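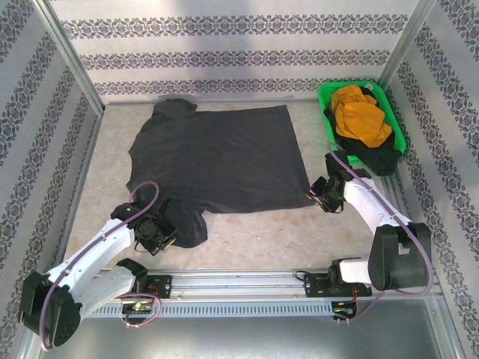
Jytte Hviid trouve que je complique tout : un t-shirt, on le plie en deux, encore en deux, et on le pose sur la pile. Elle me l'a écrit sous le billet sur les draps-housses, avec l'argument qu'elle fait comme ça depuis qu'elle a son propre appartement et que ses t-shirts se portent très bien. Je la crois. Les miens, pliés de cette façon, ressortent avec une barre horizontale au milieu du ventre, et comme je ne repasse plus depuis des années, la barre reste toute la journée.

31 janvier
par Luana Magalhães

Je reprends donc les t-shirts depuis le début, puisque plusieurs lecteurs les avaient demandés après les draps. Je parle du t-shirt ordinaire, en coton, gris foncé ou noir dans mon cas. Les chemises, ce sera pour une autre fois.

La première étape est de mettre le t-shirt bien à plat, et c'est celle que je bâclais. On le sort du panier en boule, on le jette sur la table, on tire un peu sur le bas et on commence à plier. Il y a presque toujours une manche restée en paquet, repliée sur elle-même, et tout ce qu'on fait ensuite se fait par-dessus ce paquet. Le pli est de travers, on recommence. Maintenant je m'occupe des manches en premier. Je prends chaque manche par l'ourlet, je la tire vers l'extérieur, je la repose. Ensuite je passe la main du col vers le bas, une seule fois, en appuyant. Les plis légers du tissu peuvent rester, ils ne gênent pas. Les coins qui rebiquent non plus, ils finissent à l'intérieur.

Pour la surface, j'ai essayé le lit, la planche à repasser et la table de la cuisine. Le lit est trop mou, le tissu s'enfonce dès qu'on appuie. La planche est trop étroite et une manche pend toujours d'un côté. Il reste la table, à condition qu'elle soit propre, et chez moi il faut d'abord enlever le courrier et les miettes. Sur une surface claire on voit mieux les bords d'un t-shirt sombre, j'ai mis du temps à m'en rendre compte. Ma table est en bois foncé et le soir, sous la lampe, je distinguais mal où s'arrêtait le noir. J'étale maintenant une vieille nappe écrue dessus.

Ensuite le pli lui-même. T-shirt face contre table, col en haut. Je rabats un côté vers le milieu du dos, manche comprise, puis je ramène la manche vers l'extérieur pour qu'elle ne dépasse pas. Même chose de l'autre côté. On obtient une bande longue. Je remonte le bas jusqu'à quelques centimètres du col, puis je plie encore en deux. Le devant n'a plus de marque au milieu de la poitrine, seulement deux lignes verticales sur les côtés, qui se voient beaucoup moins.

Pour le tiroir, je range debout. J'ai une commode Nørgaard achetée d'occasion en août, avec des tiroirs de 37 centimètres de large à l'intérieur, et il faut que la bande pliée rentre deux fois dans la largeur. Si elle est trop large, je rabats les côtés un peu plus loin vers le milieu. Dans l'ancienne armoire, qui avait des étagères, j'empilais, et je portais toujours ce qui était sur le dessus.

Un mot sur les paniers. J'ai eu pendant longtemps un grand sac à linge en toile de chez Meltora, contenance 40 litres, très joli. Le problème du sac est que tout se tasse au fond. Le panier en plastique ajouré est moins beau mais on voit ce qu'il contient et on attrape les pièces une par une. Je ne le remplis pas trop. Quand un vêtement commence à pendre par-dessus le bord, il finit par terre au premier déplacement, en général le noir, celui qui ramasse toutes les poussières.

Je sors aussi les couleurs dans un certain ordre : d'abord les foncés, ensuite les couleurs vives, et les blancs à la fin. Ça n'a aucune incidence sur le pli. Je le fais parce que la nappe garde des peluches et que les peluches se voient moins sur le blanc que sur le noir.

On m'a demandé combien de temps ça prend. Je n'ai jamais chronométré. Une lessive complète se plie pendant que la soupe chauffe, si je ne m'arrête pas pour répondre au téléphone. Les chaussettes ne sont pas comprises, je les fais devant la télévision.

Jytte m'a répondu entre-temps qu'elle avait essayé sur un t-shirt et que les deux lignes verticales lui plaisaient moins que sa barre. Elle reste donc à son pli en quatre. Pour les pulls en laine, que je plie autrement et que je range à plat, il me manque encore un tiroir libre, et j'attends de l'avoir vidé avant d'en parler.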